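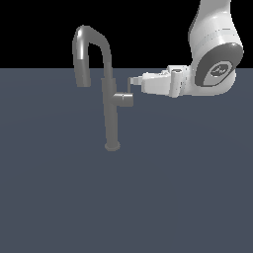
Xiomara Holloway reckons 200 good demonstrations beat 2,000 sloppy ones, and I've come round to her view. **Demonstration gathering** (we mostly say "collecting" on the Kekent wiki) is the job of recording examples of a task so that a learning system can copy them. My own corner of it is tap handles, all done in simulation, and I'm fonder of them than I ought to be!

## Episodes

One recorded attempt is an episode. It stores the arm's joint positions, the commands sent to it and usually a few camera views, all on the same clock. I start every episode with the tap turned or shifted a little, otherwise the system just learns one path through the air and repeats it.

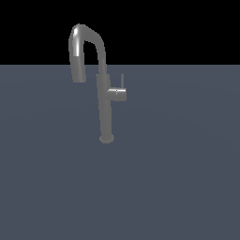 Why bother with more than one view, asks Saron Kumsa on the talk page, if the simulator already knows where the handle is? Fair point, and for a system trained on exact positions I wouldn't. Follel learns from pictures, though, so it needs plenty of them, and a close view helps with the last bit of the reach, where most of my failures happen (the fingers slide past a thin lever very easily, and

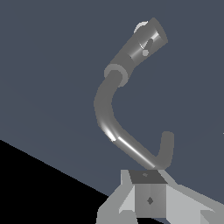

then the arm carries on as if it had hold of something). I keep those episodes in a folder of their own, marked as failures, because Parnatance can use them for scoring.

## Sorting

I throw out anything with a long pause in it. Pauses get copied too, and a robot that stops to think for no reason is maddening to watch. My November batch went from 900 episodes to far fewer this way.

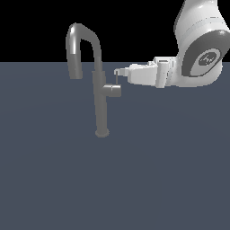 *A simulated arm with its gripper by the tap's side handle.*

See also: Haddad format, replay, resets.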